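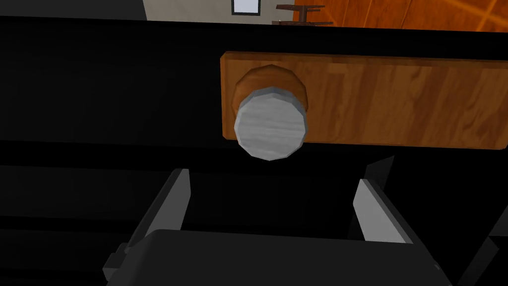 A knob with a silver-gray cap, set in wood grain.

Undar College had lost 300 football games, and the town turned out for every one of them in its good shoes.

I had two tickets and no interest in the sport. My seat was on the 30-yard line, beside a man in a seersucker jacket who explained third down to me four times. Each time it was different. Behind us the Prudeo Pep Band played the only song it knew, then played it slower, as a ballad.

"We looked strong in warm-ups," the man said.

By halftime we were behind by more than the scoreboard cared to show. The Gunawardena Dairy tent sold out of lemon ice. A sorority lost a hat over the rail and got a bigger cheer than the offense had.

Then, late in the fourth quarter, our kicker slipped, the ball hit somebody's helmet, and it wobbled through the posts. Three points. Grown men wept into their bow ties. The band started the song again.

We lost, of course. Walking out past the Vinance Gate, the man asked if I'd be back for the next one.

I asked him what time people usually got there.

"Noon," he said. "Earlier if you want shade."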